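Search the encyclopedia
Search
Advanced search
All topics

Snack bar wrapper

By Aurelia Mösli
Updated October
Reading time: 7 minutes

A snack bar wrapper is the sealed, single-serving package in which granola bars, oat bars, fruit bars, protein bars and similar foods are sold. Most are made from a thin plastic film, often with a very fine layer of metal on the inner side, and are closed by a seam along the back and a crimped seal at each end. The wrapper keeps out moisture, air and light, carries the printed information required by law, and serves as the main advertising surface for the product. Once opened it can't be closed again in any useful way, and it is nearly always thrown out after one use.

Construction

The usual form is known in the packaging trade as a flow wrap. A continuous roll of printed film is folded into a tube around a line of bars, and the two long edges are joined underneath to form what is called a fin seal. Heated jaws then close the tube between one bar and the next and cut it at the same point. The jaws leave the ridged band seen at both ends of a finished wrapper. The cut is often made with a toothed blade, giving a zigzag edge that is easier to tear.

The film itself normally has two or more layers. The outer layer takes the ink and gives the surface its gloss or matte finish. An inner layer is chosen for how well it melts and bonds under heat. Between them there may be a metallized layer, formed by depositing aluminum vapor on plastic. People commonly call this material foil, though in most snack packaging the metal is far too thin to be a foil in the older sense. True aluminum foil, bonded to paper or plastic, is still used for some chocolate-coated bars and for ration packs meant to be stored for years.

Paper wrappers have returned to some store shelves. They are generally coated on the inside so that they can be heat sealed. The coating affects whether a paper recycler will take them, and policies differ from place to place.

Printing and labeling

The front panel carries the brand, the flavor and the net weight. Flavor is often shown by color, and many brands keep the same layout across a range and change only the background. There is no shared code between companies. A purple panel may mean oatmeal raisin in one range and mixed berry in another, and green has been used for mint, apple, pistachio and plain oats with honey.

In the United States the back or side panel carries the Nutrition Facts label, which gives the serving size, calories, and amounts of fat, sodium, carbohydrate, protein and certain vitamins and minerals. On a single bar the serving size is usually given as one bar with its weight in grams. The percentages beside the nutrients are based on a daily diet of 2,000 calories. Very small packages are allowed a shortened layout, and the smallest may give only an address or telephone number where the information can be had.

Other items commonly found on the wrapper are the ingredient list in descending order by weight, a statement of major allergens, the name and place of business of the maker or distributor, a bar code, and a best-by date. The date is normally printed on or near an end seal after the bar has been wrapped, often by inkjet, and can be hard to read where it falls across the ridges. Bars sold in multipacks sometimes carry the words "not labeled for individual sale" in place of a full label.

Because film is printed on the roll, the design must line up with the cutting point. Small colored rectangles called eye marks are printed along one edge so that a sensor on the wrapping line can keep the cut in register. They usually end up on the fin seal. A wrapper with its brand name sliced through at one end has been cut out of register and would ordinarily be rejected.

Behavior after opening

An empty wrapper is light, springy and slippery. Plastic film resists a permanent crease, so a wrapper crushed in the hand tends to open out again when released. Metallized film holds its shape somewhat better than clear film, and real foil holds it best of all. This difference is the basis of the scrunch test, a household check in which the wrapper is squeezed into a ball. If it stays balled, it probably contains real foil. If it springs back, it is plastic film.

The crimped ends are the stiffest part. They are often torn off separately, and the strip that comes away is among the most frequently dropped kinds of litter in parks and along trails. Hiking groups commonly advise opening a bar along the back seam or tearing only partway across so that the wrapper stays in one piece.

Wrappers from sticky bars keep a film of syrup or chocolate on the inside and will attract ants if left on a counter. In a kitchen or break room they are best put in the trash soon after eating, with the printed side out if they are to be folded. A wrapper may be folded lengthwise into a strip and tied in a loose knot, a habit often taught to children because a knotted wrapper doesn't blow out of an open bin.

Sorting and disposal

Most curbside programs in North America don't accept snack wrappers. The layers are bonded and can't easily be separated, and thin film tangles in sorting equipment built for bottles, cans and cardboard. Store drop-off bins for plastic bags generally ask for polyethylene film only, which excludes the usual snack wrapper.

Some schools, offices and clubs collect wrappers separately and ship them to a processor, which shreds and melts them with other plastics for use in benches, decking or shipping pallets. Collections of this kind normally ask that wrappers be empty and dry, that crumbs be shaken out, and that cardboard multipack boxes be kept apart. Clear bins are often preferred to opaque ones at the collection point, as people are more likely to put the right thing in when they can see what is already there.

The Pliklow guide to small collections recommends a flat table for sorting, with the unsorted pile at one side and the bins at the other. It advises spreading the pile out thinly, as smaller wrappers slide inside larger ones and are missed. Unopened or partly eaten bars should be taken out at this stage. The same guide suggests 35 liters as a convenient size for an indoor bin and 80 liters for a storage sack, and warns against compressing the sacks by sitting on them, which splits the seams.

At Justhorpe, a long-running collection accepts bar wrappers, chip bags and candy wrappers together, but keeps drink pouches out on account of the leftover liquid. Its shipments are made in cartons of 100 flattened chip bags or the equivalent volume of smaller wrappers.

Reuse and collecting

Wrappers are reused in craft work, chiefly by folding them into narrow links that are woven into purses, belts and place mats. Long, straight-sided wrappers with both ends intact are easiest to work with. They are wiped clean, trimmed to a common width and folded toward the center so that the printed side shows. Several hundred may be needed for a small bag.

A smaller number of people collect wrappers as printed ephemera. Trunico, a dealers' catalog, lists them by maker, flavor and design period, with higher prices for flat, unsealed film that never held a product. The Oosthuizen collection is arranged by color alone, on the grounds that company names change hands too often to be a dependable order. Collectors open a bar by slitting the back seam with a blade, leaving both crimped ends untouched, and store the film flat between sheets of acid-free paper away from sunlight. Reds and oranges usually fade first.

See also: Candy wrapper; Flow wrapping; Granola bar; Metallized film; Nutrition label

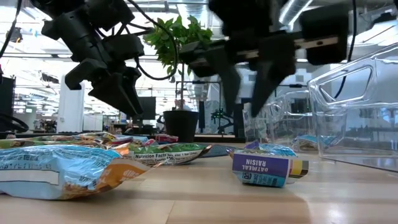
Collectors who store wrappers in albums should avoid soft vinyl sleeves. The plasticizer in the vinyl can migrate into the print and lift the ink, and polyester sleeves are the usual substitute.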